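# Chapter 12: Same Name, Different Person

Before you begin this chapter you should have a working family sheet for at least one couple and their children, with a source written beside each event. You will need it for the exercises at the end of each section. If your sheet has gaps, leave them blank for now.

Most mistakes in a family tree come from a record that is perfectly good but belongs to someone else. The clerk wrote the right name, the date is clear, the place is the one you expected, and the person is a cousin, an uncle, a child who died young, or a stranger from the next farm. Once such a record is attached to the wrong person, everything that hangs from it is wrong too. The parents are wrong, and so are the grandparents. A researcher can spend years on a line that has no connection to the family.

This chapter teaches a method for sorting records that carry the same name. It is slow work, and it is done mostly on paper. By the end you should be able to take a pile of entries for one name in one place, divide them among the people they belong to, and say which entries you could not place.

The main example comes from the parish of Hernetier and the neighboring village of Vostari. The family name is Lanz. In these two places the name Ottilie Lanz appears in baptisms, marriages, burials, a tax list, and a will, and the published family history treats all of them as one woman. You will work through the entries yourself before you read what later researchers decided.
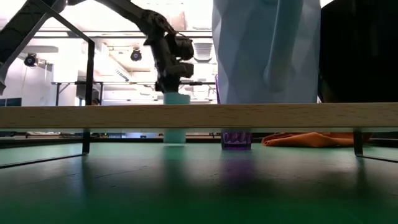
## Why names repeat

In many communities parents chose from a short list of given names. A first daughter might be named for her father's mother and a second for her mother's mother. Sons followed a similar pattern on the men's side. If several brothers married and stayed in the same parish, each of them could name a daughter for the same grandmother, and the girls could be born within a few years of one another. They would then share a given name, a family name, a church, and a set of grandparents.

Godparents added to the repetition. A child was often given the name of the person who stood for it at baptism, and a respected neighbor might stand for a great many children. In Hernetier the wife of the mill owner, Domenica Aigner, was godmother so often that her given name spread through families who had never used it before.

A third cause is the reuse of a dead child's name. When an infant died, the next child of the same sex was frequently given the same name. Beginners who find the first baptism tend to stop there. They then have a person who is too old at marriage, or who seems to be having children late in life. Whenever you find a baptism, look for a burial in the years that follow, and look for a second baptism to the same parents. Do this even when the first entry fits well.

Married women bring a further difficulty. Depending on the place, a woman may appear under her father's name, her husband's name, or both, and a widow who remarried may appear under a third. Brigitta Eberhard of Vostari is Eberhard at her baptism and at the baptisms of her children, Lanz on the tax list, and Guerra at her burial. Her sister-in-law married out of the parish and is found under one name only. You cannot know in advance which custom a clerk followed, so read several pages of his entries before you rely on any one of them.

## Terms used in this chapter

**Entry.** One record of one event, as written in the source. An entry is never changed, even when you are sure it contains a mistake.

**Candidate.** A person who might be the subject of an entry. Most entries in this chapter have more than one.

**Identifier.** Any detail beyond the name that helps tell one candidate from another, such as an age, a trade, a house name, a father's name, or a signature.

**Linked pair.** Two entries that share enough identifiers to be treated as the same person.

**Stray.** An entry that cannot be given to any candidate. Strays are kept in the file.

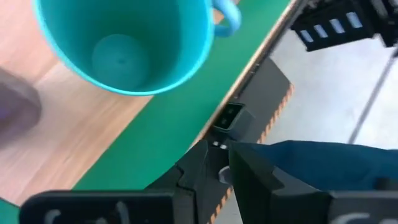
A single entry tells you only what the clerk needed for his purpose. A baptism register was kept to show that a child had been baptized, and the parents are named in it for that reason alone. It seldom says how old they were, where they came from, or whether either had been married before. Look straight down on a turquoise mug and you will see the round mouth, the bottom, and the handle, but you will have to guess how tall it is. A baptism is a view of that kind. A tax list gives you the property and skips the children, and a will names the children who were still living and may leave out a daughter who had already received her share. You need entries of several kinds before you can say much about a person's life.

## Strong and weak identifiers

Identifiers differ in how much weight they can bear. The parents' names are strong when both are given in full and weak when only the father's given name appears. A house name is strong in a village where families kept the same house for generations. It is weak in a place where tenants moved each September, when leases ended.

Trade is useful for men, with some caution. A man may be called a day laborer one year and a weaver the next and be the same man in both. A skilled trade that required an apprenticeship is more reliable. Ages at death are weak in almost every source. They were given by relatives or neighbors, and they tend to be rounded.

Signatures are among the strongest identifiers where they survive. Compare the shape of the letters and the order in which the strokes were made. If one candidate signed and another made a mark, note that too, but remember that a person who could sign in youth may have made a mark when ill.

Witnesses and godparents are often overlooked. People asked the same relatives and friends again and again. If Veronika Kälin stands as godmother to children of one Ottilie Lanz and never appears with the other, her name on a new entry is a reason to lean toward the first. It is not proof, and you should write it down as a reason only.

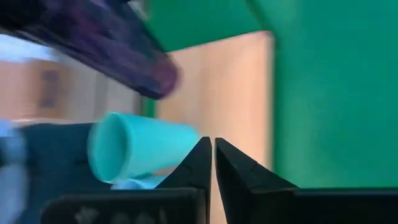
*Figure 12.1. Two black gripper fingers with a narrow gap between the tips.*

## Setting up the slips

The method in this chapter uses paper slips, one for each entry. You may use a spreadsheet later if you prefer, but do the first case by hand. Write the following on each slip:

- the date and kind of event
- the full source, including page
- the name exactly as written
- every other person named, with the role each one played
- any place, house, age, or trade
- a blank line for the candidate

Leave the blank line empty until all the slips are made. If you fill it in as you go, the first few entries will shape how you read the rest.

For a common name in a large parish you may end up with 200 slips. A name that ran through a whole valley can produce 500. In that case begin with the marriages. A marriage entry usually carries the most identifiers, and each one gives you a couple to whom baptisms can be attached. Burials come last.

When the slips are ready, lay them out by date and look for conflicts. A conflict is a pair of entries that cannot belong to one person. Two baptisms to different parents are a conflict, and so is a burial followed by a marriage. Two children born to the same named mother too close together is also a conflict, provided that they were not twins and that the dates are dates of birth. Each conflict tells you that there were at least two people, and you can begin a separate row for each.

Now look for linked pairs, starting with the strongest identifiers. Move the slips into rows as you link them. Write the reason for each link on the back of the slip in pencil. A later reader must be able to see why you made it.
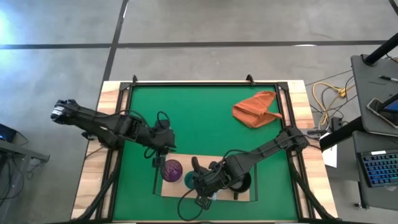

*Figure 12.2. Worktable with a green mat and a black arm on either side.*

## The Lanz entries

The printed history of the family was written by Seraina Prantl, a descendant who worked from copies held at Nallik. She had no access to the Vostari burials. Her Ottilie Lanz is baptized in Hernetier, marries a Guerra, raises a large family, and leaves a will. The account is clearly written and has been copied many times.

The difficulty lies in one burial, entered at Vostari on 26th June, for "Ottilia Lanz, wife of the cooper." The will of the Ottilie who married Guerra was made after that date. Her husband was a farmer in every entry that gives his trade. Either the clerk wrote down the wrong trade and the will is misdated, or a second woman of that name was living in Vostari, and some of the children given to the first belong to her.

Read the entries in Table 12.1 and make a slip for each. Keep the spelling as you find it, including Ottilia, Otilie, and the shortened form Tilia, which the Vostari clerk used for more than one woman. Do not look at the family chart in the appendix yet. When your slips are finished, go on to Section 12.1, where the conflicts are taken in order of date, beginning with the two baptisms.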